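Re: [landeg-homes] Dowel racks for the small bedrooms, worth buying more?

Posted to the Landeg Homes list, Saturday morning

On the list, the Osutard flats coordinator wrote:

> Hi all, we've had the light wood slatted racks in two of the flats
> since January and people seem happy with them. They go together
> without tools, they weigh next to nothing and they look nice next
> to a bed. Mendenano has more in stock and will hold the price
> until the end of the month. I'd like to put one in every small
> bedroom for shoes, folded sweaters, books, whatever people want
> to keep on them. Any objections before I order?

I have a few, or at least some questions I'd want answered before we spend the money.

"People seem happy with them" is doing a lot of work in that message. Happy compared with what? Before January those two bedrooms had a cardboard box and the floor. I'd be happy with a rack too. It doesn't tell us whether this is the right rack, or whether it will still be standing up straight next winter.

My worry is the corners. The dowels themselves I have no quarrel with, a round stick of wood is a round stick of wood. But everything in this design hangs on the plastic pieces at the joints, and the whole frame is only as square as those pieces keep it. There's no back panel and no cross brace that I can find. Push one sideways with a load on top and see what you think. I did it at the Osutard open afternoon and I didn't care for how it felt, though I'll admit I was looking for trouble.

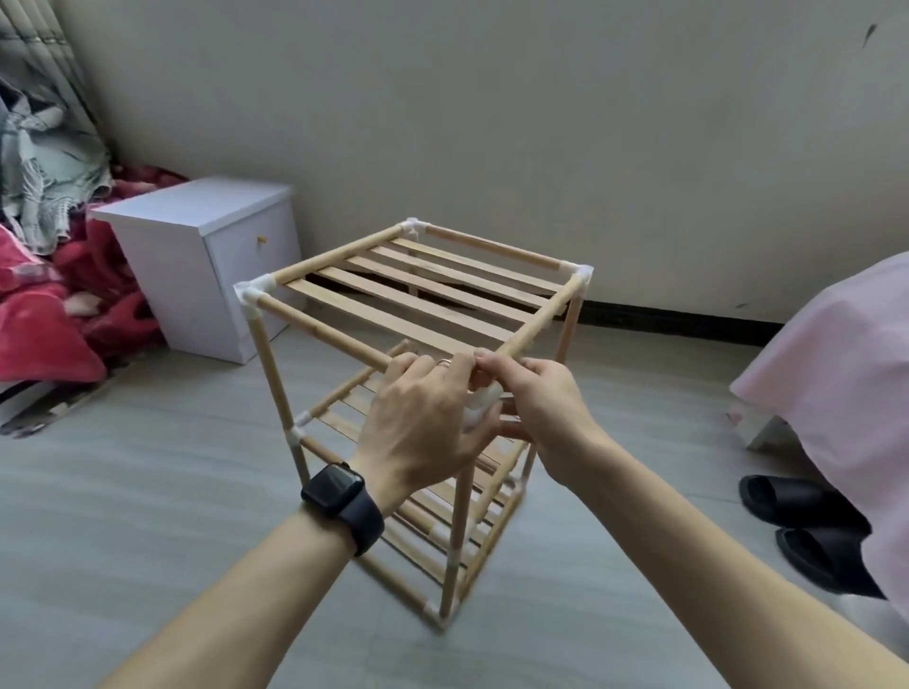

Posted by: a list member, Tikmont house
To: landeg-homes

Taking hold of the top rail is how most people are going to move one of these, and I'd like to know what the rail does after a year of it. You want to vacuum behind the rack, you grab the front rail with both hands and pull. If the dowel is only pushed into its socket, then every pull works it a little looser. Does anyone know if they're glued? The listing says "secure fit", and that could mean anything.

Then there are the slats. They have gaps between them, fine for shoes and fine for a stack of sweaters. I'm less sure about the "whatever people want to keep on them" part. Chargers, pens, medicine boxes, earrings, loose change: all the small stuff that ends up beside a bed goes straight through to the shelf below, or to the floor. A bedside cabinet with a proper drawer handles that already, and most of our small bedrooms have one. So the rack has to earn its spot on the big things, and the big things are also the heavy ones. Which brings me back to the corners.

I'd also ask where it goes. In the Tikmont bedrooms the only free stretch of wall is between the cabinet and the door, and you need that to get the bed made. If a rack stands there, the bedding ends up on the floor every time somebody changes the sheets. Please measure before ordering. Last time we bought by the picture we ended up with 4 laundry hampers that didn't fit under anything, and they're still in the basement if anybody wants one.

On price, I make it 90 dollars per rack with delivery, going by the Mendenano sheet that was sent around. That's not a fortune, but it isn't junk money either, and for the same amount you can get a plain closed bookcase with a back on it. Uglier, I know. It doesn't let the light through and it's a pain to carry up the stairs. I would still trust it with a row of hardbacks.

What I would support:

Leave the 2 we have where they are and load them properly until spring. Books on the bottom, shoes in the middle, clothes on top, and somebody checks the joints when the sheets get changed.

Ask Mendenano if spare connectors are sold separately, and what they cost. If one corner cracks and the answer is "buy another rack", I'm against.

Get the shelf load in writing, per level. The sheet gives one number for the whole rack and I don't know how to read that.

Don't let the end of the month hurry us. Mendenano had a price they were only holding until the end of the month last fall as well.

In fairness, they are easy to wipe down, and a rack you can see through does make a small room feel less stuffed – I'll give the coordinator that one. If the joints are fine in spring I'll say so on this list and you can order as many as you like. Until then put me down as a no.

If someone at Osutard can pull a dowel and tell me what's holding it in, I'd be grateful. Gently, please, it's our rack.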